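Morag Paterson had the kettle on before I had my coat off, and she was already talking about rhubarb. She has run the summer supper in Kernness for 19 years, and she will tell you it was never meant to last past the first one.

"We had a glut, that was all it was," she says. "My neighbor Agnes Niven came over with two buckets of the stuff and said, what on earth are we going to do with this? So we put a sign up at the ferry landing and fed whoever came."

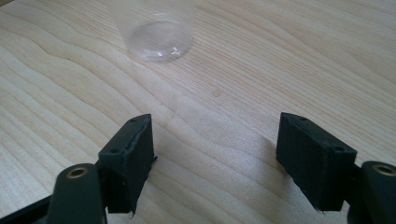 Around 20 people came that first July evening, most of them off the Utport boat and a little confused about what they'd walked into. Morag remembers running out of spoons. She remembers the rain, too, and everybody squeezing into her front room with their plates on their knees — "and not one of them wanted to go home, bless them, I had to start washing up around their feet!"

These days the supper fills the old net loft, and the cooking begins a full week ahead. Agnes still does the rhubarb. The soup is Morag's own, a smoky fish one her mother made, and she won't be drawn on the recipe beyond saying that people are always in too much of a hurry with the onions. 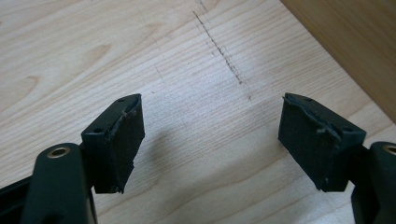
By Rory MacRitchie
23 April 2019

I asked whether she ever thinks of handing it over to somebody younger. She took a while with that one, and cut us both another slice of gingerbread while she considered it.

"My knees think about it," she said. "But then the letters start coming. There's a couple from Innes who plan their whole vacation by it, and they write to me in the spring to ask for the date. How would I write back and say no?"

She does have the date picked out, though she wants to check the tides before she tells anyone. In the meantime she sent me home with a jar of last year's jam, and strict orders to bring back the jar.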